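Sultden Youth Football Association
Minutes of the autumn meeting of coaches and club delegates

Present: delegates of Sultden, Pamora, Seixas and Ernedari. Rogério Barros took the chair and also wrote these minutes.

1. Minutes of the October meeting
Approved with one correction. The second game between Pamora and Seixas was moved to the Ernedari field, and was not canceled as written.

2. Player of the season
Each club could propose up to three players. We received 11 names. Pamora asked if a player who changed position during the season can be judged on both positions. After some discussion it was agreed that yes, the whole season counts. Voting stays secret and the coaches cannot vote for players of their own club.
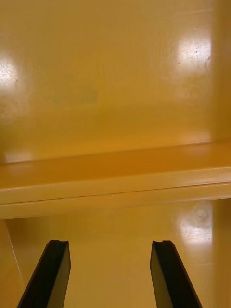

Page last changed: November 29, 2018

3. Attendance and gate money
The final round had 458 paying spectators, and the season total is 1,684. Seixas reported that its numbers were lower because two home games were played in heavy rain. The gate money will be divided as last year.

4. Equipment
Ernedari needs new helmets for the under-14 team. The chair will ask for a price for 55 pieces, so that the other clubs can order together — Sultden already said it wants to join. Shoulder pads are left for the next meeting.

5. Referees
Seixas complained again about late arrival of the referees. The delegates agreed that the home club must call the referees on the evening before the game and write down the name of the person who answered.

6. Other matters
Pamora offered its clubhouse for the awards evening. Food is still open. Clubs should send the number of guests to Rogério Barros before the next meeting, which will be held at Seixas.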